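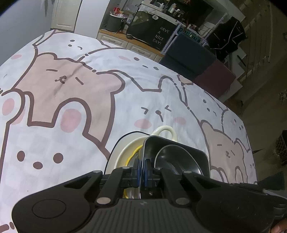 Handgreifer mit zwei Schalen über dem Bärenlaken, Station »Haushalt«

Thema: Tag der offenen Tür bei Jeltance — war noch wer da?

kabelbinder_kurt
So, zurück aus Stistcombe. 266 km hin, dieselben zurück, und das Erste, was ich dort zu sehen bekam, war ein Bett mit Cartoonbären. Ich hatte mich auf Industrierobotik eingestellt und trug Sicherheitsschuhe. Der Handgreifer hielt eine schwarze eckige Schale und dahinter eine weiße mit gelbem Kabel drin, dazu der Bär mit den rosa Backen, der guckt, als müsse er die Schicht zu Ende machen. Hat mir trotzdem besser gefallen als die Halle.

Lötzinnbaron
Und wo war jetzt der Roboter?

kabelbinder_kurt
In der Halle. Bei der Haushaltsstation führt ein Mensch den Greifer, die Aufnahmen sind zum Anlernen. Stand auch auf der Tafel am Eingang.

Lötzinnbaron
Dann ist das keine Automatisierung, dann ist das Aufräumen mit Zange. Kann meine Oma auch, die hat so was fürs Altpapier.

Frau_Servo
Deine Oma hat aber keine blauen Gummipads an der Zange. Ich war nachmittags da und durfte selbst ran. Zwei Schalen auf einmal zu fassen ist fummeliger, als es aussieht, die hintere wollte bei mir ständig weg. Angeblich haben sie 942 Durchgänge im Kasten, meiner wird hoffentlich gelöscht.

drehmoment_541
Ich fand die Halle stärker. Die Sortierzelle von Jesik lief durch, solange ich davorstand, und man bekam auf Fragen eine Antwort. Bei Haushaltskram kommt immer dasselbe Versprechen, und am Ende räume ich die Spülmaschine selbst aus.

Frau_Servo
Die Jesik-Zelle sortiert lauter gleiche Kartons. Bei einem Henkel und einem losen Kabel wäre da Feierabend.

drehmoment_541
Dafür ist sie auch nicht gebaut. Bis zu 700 Kartons die Stunde, das reicht mir als Daseinsberechtigung.

Lötzinnbaron
Bei mir im Schlafzimmer stehen übrigens weder Schalen noch Kartons. Mich würde ein Gerät interessieren, das Spannbettlaken aufzieht.

kabelbinder_kurt
Hab ich am Stand von Navarro gefragt. Der Mann hat gelacht und mir einen Kugelschreiber gegeben.

Frau_Servo
Mir auch! Meiner schreibt nicht.

kabelbinder_kurt
»HAVE A NICE DAY!« stand da hinten auf dem Schild, mehr Kundenbetreuung war nicht drin. Im Mai machen sie wieder auf, ich fahre hin — diesmal in Turnschuhen.

drehmoment_541
Falls du über die A-Straße kommst, ich hätte noch einen Platz im Auto frei. Kaffee bringt jeder selbst mit, der dort war dünn.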